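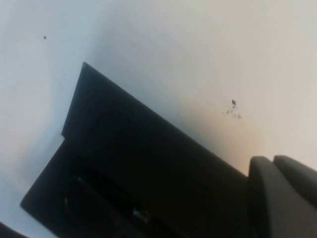
The Joy of a Properly Wiped Bench

Reading time: 3 minutes

A few dark specks on a pale surface can hide in plain sight for a week, and then the light shifts and they're all you see. I love that moment!

Aino Hämäläinen taught me her method in her kitchen in Otholm. Lift things up and wipe where they stood – don't steer the cloth around them. Trays, boxes, anything black and angular gets a turn too, especially along the ledges and down in any slot. Dry brush first, damp cloth second. Grit smears if you go in wet, and on a white bench you'll know it.

Mahnaz Rashti, over in Stirport, does hers each April with the radio up and every drawer open. I've copied her ever since, and my favourite colour is now clean off-white.

Filed under: Home & Tidy

Related
The cloth drawer, sorted
Crumbs: a field guide
Small kitchens of Tesirness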